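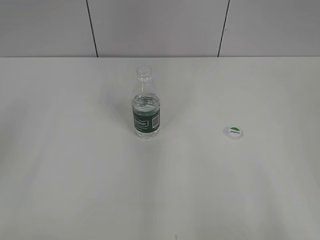
Briklow, May

Briklow Lantern Festival FAQ

Do I need a ticket?
No. The parade is free. Only the supper in Mohammadi Hall is ticketed, and it seats 206.

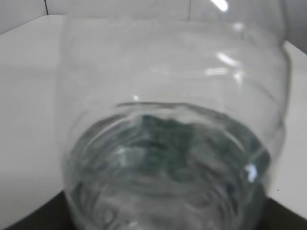

Children under two don't need a supper ticket if they sit on a lap.

When does the parade start?
At dusk, from the Trama footbridge. Come early — the bridge closes to cars at 6 p.m.

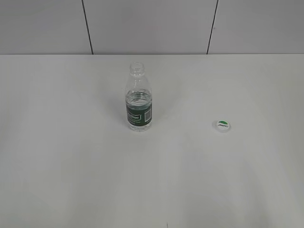
Lanterns with real candles are not allowed. Questions go to Despina Georgiev at the hall office.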